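Kitchen table

A kitchen table is a table kept in or next to a kitchen and used for preparing food, eating, and general household work. It differs from a dining table mainly in where it stands and how it is treated. Kitchen tables are usually smaller and plainer than dining tables, and their tops are expected to take knives, heat, spills, and scrubbing. In homes without a separate dining room, one table serves both purposes.

The term covers several forms, including the four-legged farmhouse table, the trestle table, the drop-leaf table, and the pedestal table. A kitchen island is not normally counted as a kitchen table, although the two overlap in use.

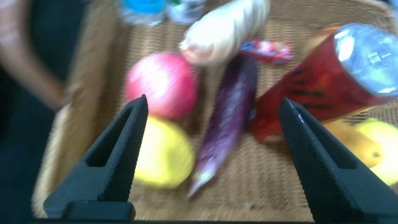 Skeletholm, April 17, 2022

Uses

Food preparation was long the main use. Before fitted counters became common, most cutting, kneading, rolling, and plucking was done on the table, often standing up. As counters took over this work, the table was left for meals, sorting groceries, schoolwork, sewing, and paying bills. In many homes it also holds food that does not need to be kept cold, such as fruit and bottled goods, in a bowl, basket, or tray. A woven tray is light and lets air move around the contents, but crumbs collect in the weave and it has to be shaken out.

History

Early household tables in northern Europe were often loose boards laid over trestles. They were set up for a meal and stacked against the wall afterward, which freed the floor for other work. Fixed tables with joined frames appeared first in larger houses and spread slowly to smaller ones.

A household inventory from Skeletholm, dated 1463, lists a "bord for the kechyn" separately from the boards in the hall, along with a pair of trestles and a chopping block. It is the earliest local record of a table kept for kitchen use. Later lists from the same district name the wood, usually elm or pine, and sometimes note that the top had been turned over and used on the other side.

In farm kitchens the table was commonly the largest piece of furniture in the room. Drawers were added under the top for knives and linen, and some tables had a sliding board for bread. Factory-made tables with enameled or linoleum tops sold widely in the early 20th century because they were cheap and easy to wipe. Metal-framed tables with laminate tops followed after World War II.

Regional types

The Norevon table is a narrow trestle form with one long stretcher set high enough to rest the feet on. The top is made of two boards, left unglued so that they can move with the seasons. The gap between them is closed with a loose strip of wood that is lifted out for cleaning.

The Villaseñor table is heavier, with square legs and a deep apron. The largest surviving ones seat 12 and were built inside the room, as they could not pass through the door. Shorter copies are still made for sale.

Size and height

Most kitchen tables stand between 28 and 30 inches high, a height that suits sitting better than standing work. Tables built mainly for preparing food are taller. Seating plans usually allow roughly 60 centimeters of table edge for each person, with more at the corners if the legs are set in from the ends. Round tops fit more people into a small room but are harder to place against a wall.

Tops

Softwood was the usual choice for scrubbed tops. It dents easily, but it can be planed or sanded back several times, and many old tables have lost a good part of their original thickness this way. Hardwoods such as maple and beech resist cutting better. Marble and slate were used where pastry was made often, and stone insets can be found in otherwise wooden tables.

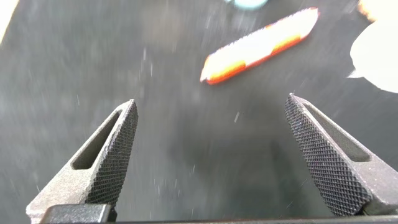

Color affects how a top looks in daily use more than how well it wears. White and cream surfaces show coffee, berry juice, and turmeric, and older laminates in these colors tend to yellow near windows. Mid-toned wood hides most marks. On a dark charcoal-gray surface like this one, with its mottled pattern, small pale specks are easy to pick out, and flour and salt show in the same way. Gloss finishes also show fingerprints. Buyers who want a dark top are often advised to choose a matte finish and to look at a sample under the light it will be used in.

Drawers and fittings

Drawers in kitchen tables are shallow so that they clear the knees of anyone sitting down. Wooden knobs were standard on older tables and are often replacements. Metal pulls became common with factory production. Some are knurled, meaning that a pattern of fine crossing ridges is cut or pressed into the metal to give a better grip for greasy hands. Similar textures are molded into plastic and rubber parts.
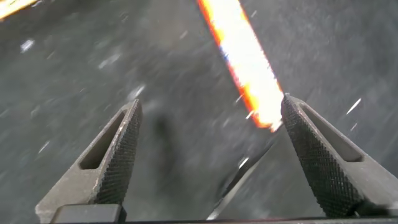 Black knurled surface with a fine diamond crosshatch.

The Risa pull, a short knurled bar fixed at both ends, was sold with painted tables and is still copied. Leaf supports, casters, and leveling feet are the other common fittings. Casters are less usual on tables used for kneading, where movement is a nuisance.

See also

Butcher block
Drop-leaf table
Kitchen island
Trestle table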